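Roller blind chain keeps jumping, replace or fix?

trillo_dan
Friday, February 6, 2026
Bought blinds from Fasolix in November, bedroom and office. Office one slips every time I raise it past halfway. Chain skips, blind drops a bit, repeat. Store says "normal wear". After one winter?? Things I tried so far:

1. Took the blind down, rerolled it straight. No change.
2. Checked the chain for cracked beads, looked fine to me. Plastic piece on the end too.
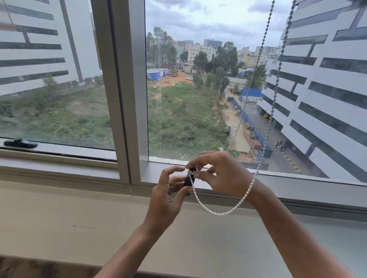 3. Silicone spray in the clutch. Made it worse I think.

New blind is $200 and I dont want to pay that twice.

mossgate
Spray was a mistake. Clutch needs grip. Wipe it out with a dry rag, let it sit overnight. And dont buy the whole blind, a clutch is $20.

kettle20
Disagree, seen plenty of these where the clutch is fine and the bracket is bent. Check with a level first. Also is the chain pulled tight to the wall or just hanging? If you have kids or a cat it needs to be anchored anyway.

trillo_dan
Just hanging. No kids. Level says its ok, maybe a hair low on the right. Stopper is still on the beads above the black fitting.

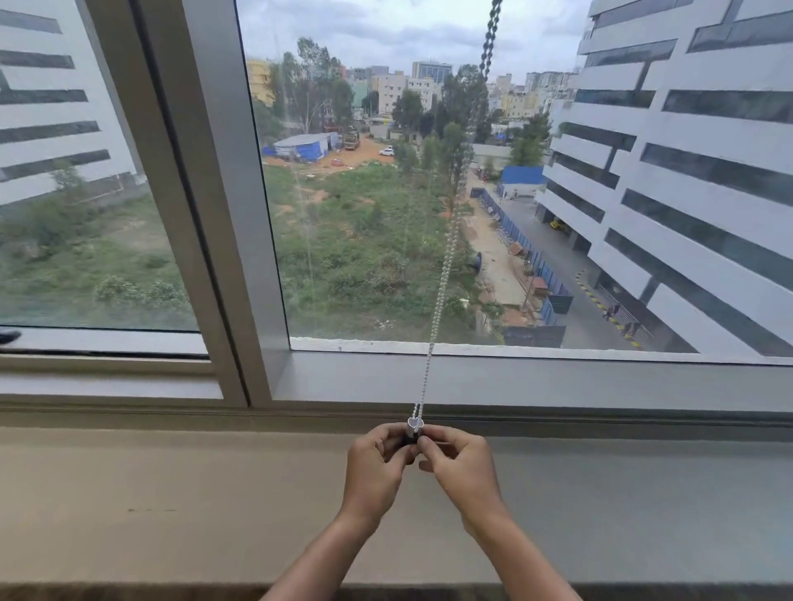 Leemans_fan
Bead spacing. Chains are not all the same, wrong pitch skips under load every time. Measure 20 beads on the good one and 20 on the bad one, compare.

mossgate
Same store same order, why would they be diferent

Leemans_fan
Because they swap suppliers. Had 2 Piketti blinds from one box that didnt match.

trillo_dan
ok measuring tonight. Clutch is drying on a rag for now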